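Subject: Re: [pindell-puzzlers] Sorting before you start?
Date: 7/18/18

On the Pindell list, someone wrote:

> Hi all, newish here. My sister gave me a Falcão 1000 piece (the
> harbor one with all the boats) and I've been poking at it for two
> weeks. Do you folks sort everything first or just dive in? Half of
> mine is sky and water and I can't tell which is which. Also there is
> blue dust EVERYWHERE. Is that normal?

Welcome! And oh boy, the harbor one. I did that last October and I still have opinions.

Yes, the dust is normal for Falcão, at least the older boxes. Dump the pieces into a colander over the sink and give it a good shake before you do anything else. I skipped that the first time and had blue fingerprints on my light switches. The newer ones from Romon are much cleaner, but the pieces are thinner and they don't hold together if you try to slide a section across the table, so pick your poison.

On sorting, I'm a sorter, but a lazy one. Edges come out first, then anything with red or writing on it (the boat names are a gift in that puzzle, use them!), and everything else goes into cookie sheets by color. I used to sort by shape too, and my husband would come in and find me with ten little piles and nothing put together. These days I only do shapes when I'm down to the last stretch of one color and I've quit having fun.

As for sky versus water: look at the pieces with a lamp off to the side, low down. The water has tiny little streaks printed in it and the sky is smooth. Under my kitchen ceiling light they looked identical and I had a whole chunk of sky built into the bottom corner for days. It fit, too! That's my one real complaint about Falcão, the cut is loose enough that a wrong piece will go in and sit there looking innocent. If your edge comes out one piece short or one piece long, that's almost certainly what happened. Check the left side first, that's where mine was.

Two weeks is nothing, by the way. That one took me 30 evenings, and I had help on a few of them.

Other stuff while I'm typing:

The swap shelf at the Ollis Street library is full again. I dropped off the covered bridge, the candy store, and the one with the owls. The owls are missing a piece near the bottom (I wrote it on the lid), but it's a pretty puzzle and somebody who isn't fussy should have it. If whoever has the lighthouse is done with it, I'd love a turn.

Somebody asked last month about glue. I don't glue anymore, I just break them up and pass them on, so I'm no use there. I do remember that wax paper underneath is a must, and that one coat on the front wasn't enough.

And does anyone have a felt roll-up mat they like? Mine has a permanent hump in the middle and pieces keep popping up along it. I've tried ironing it. Don't iron it.

Happy puzzling, and let us know when you get to the masts!
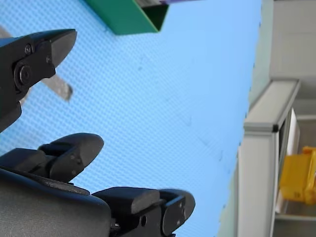 1 photo attached, click for full size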